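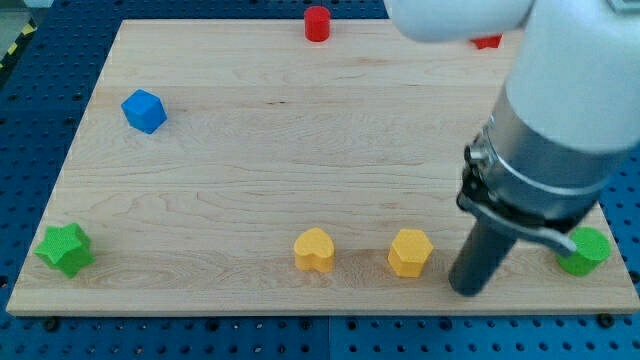 Why Does Wood Have Stripes?

Hi, I'm Anil Chettiar, and I have a thing about wood. My family will tell you I can't sit down at a restaurant without running my hand along the table and then peeking underneath it. (You find a lot of old gum that way. Worth it!) So let me tell you about those wavy lines and streaks, what made them, and how you can read them for yourself.

The lines are called grain, and to understand grain you have to know how a tree grows.

How a tree gets fat

A tree grows in two directions. It gets taller at the tips of its branches, and it gets thicker all the way around its trunk. The getting-taller part only happens at the ends. If you carved a mark into a trunk at the height of your chin (please don't), and came back as a grown-up, the mark would still be at the same height. You'd be taller and the mark would be right where you left it.

The getting-thicker part happens just under the bark. There's a very thin layer in there called the cambium. Say it like this: KAM-bee-um. It's so thin you could hardly see it, and it makes new wood on its inside and new bark on its outside. So every year the tree puts on one more layer of wood, like pulling on another sweater over all your other sweaters and never taking any of them off.

In spring, when there's lots of water and the leaves are coming out, the tree grows fast. That wood is often a little lighter in color. Later in the summer it slows down, and the wood it makes is tighter and often darker. Then winter comes and it stops. One light band plus one dark band makes one ring, and in places with cold winters one ring is usually one year.

There's a slice of an old tree hanging in the library in Sutudthorpe, where I grew up, and when I was eight I decided to count it. I used a pin so I wouldn't lose my place. I lost my place 19 times. My sister had to come get me for dinner.

So where do the stripes come from?

Rings are circles, but a board has stripes. What happened to the circles?

Try this with an onion, and ask a grown-up to do the cutting. An onion has layers inside it, a bit like a tree does. If you cut it straight across the middle, you see circles. If you cut another one from top to bottom, you see long curved lines. They're the same layers, and you're just looking at them from a different side.

Sawing a log works the same way. Cut straight across it and you get a round slice with rings. Cut along its length and the rings turn into lines that run down the board. When the saw goes right through the center of the log, the lines come out pretty straight. When it goes closer to the outside, you get big loops and pointy arches, which are my favorites. I've seen one that looked exactly like a grumpy owl.

What about the wiggles?

Trees have bumpy lives. Maybe one leaned over in a storm and had to grow itself back toward the light. Maybe a branch started poking out of the side, and the new wood had to flow around it the way water flows around a rock. That's what a knot is, by the way! It's the bottom of a branch, wrapped up inside the trunk.

Maple is a sneaky one. Its lines are often so faint that you have to tip the board toward a window to see them, and then suddenly there are ripples all over it. Some maples even grow with their fibers in waves, and people call that curly maple. It's often used for the backs of violins. Oak is the opposite. Oak grain is bold, and you can feel it with your fingernail. Pine has strong stripes too, and it's soft enough that you can dent it by accident. Ask me how I know. (Spoons. Drumming. Grandma's table.)

Wood is full of straws

If you could shrink down until you were smaller than a grain of salt and climb into a piece of wood, you'd find yourself in a bundle of tiny tubes. Most of them run up and down the tree. In the living tree, they helped carry water from the roots up to the leaves.

Those tubes are the reason wood splits so nicely one way and hardly at all the other way. Get a bunch of dry spaghetti and hold it together. Pulling the strands apart from each other is easy. Snapping the whole bunch across the middle is much harder. When you hear someone say they're going "against the grain," that's the idea.

Go be a grain detective

Pick something wooden at home and find out which way the lines go. Then look at the end of it, if you can, and hunt for bits of ring. A cutting board is good for this, and so is a chair leg or a ruler.

You can make a rubbing, too. Put thin paper over some bumpy wood, turn a crayon on its side, and rub gently. Oak works great. Maple mostly gives you a plain crayon square, sorry!

One warning. Some things have a picture of wood printed on top. If you spot the same knot twice on one tabletop, you've caught a fake.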